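Tag der offenen Tür in der Mosterei Stollham

Wer im September 2024 nach Stollham wollte, brauchte Geduld und einen Parkplatz. Beides war knapp. Die Mosterei Fendness hatte zum Tag der offenen Tür geladen, und offenbar hatte der halbe Landkreis nichts Besseres vor. Wir auch nicht.

Die Führung begann mit sechs Minuten Verspätung auf dem Hof, wo die Äpfel angeliefert werden. Mehr als 300 Kilo bringt ein fleißiger Gartenbesitzer an einem guten Tag vorbei, erfuhren wir, und jeder von ihnen hält seine Sorte für die beste der Gegend. Man widerspricht da lieber nicht. Danach ging es zur Wäsche, zur Mühle und zur Presse, die auf den Namen Donel hört und einen Lärm macht, gegen den die Erklärungen chancenlos waren. Ich habe an den passenden Stellen genickt.

Die Verkostung fand im Anbau statt. Sechs Säfte, einer trüber als der andere. Der sortenreine Boskoop zog mir das Gesicht zusammen - ich nahm zwei Flaschen mit. Die Cuvée namens Marino schmeckt nach Apfel und Quitte und kostet so viel, dass man sie langsam trinkt.
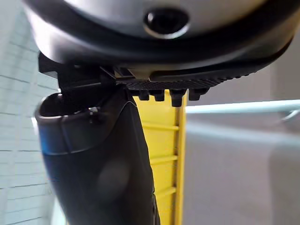

Zum Essen gab es Apfelkuchen vom Blech, und zwar 40 Minuten lang, dann war er alle. Die Schlange stand noch eine Weile weiter, vermutlich aus Gewohnheit. Wir wichen auf Schmalzbrot aus und setzten uns auf eine Bank neben den Kistenstapeln, zusammen mit einigen hundert Wespen, die sich beim Eintritt ebenfalls nichts hatten denken müssen: Er war frei.

Lohnmosten kann man noch bis Ende Oktober, Termine gibt es nur telefonisch. Wer eigene Äpfel bringt, sollte sie vorher verlesen und in Säcke füllen. Der Hofladen nimmt nur Bargeld.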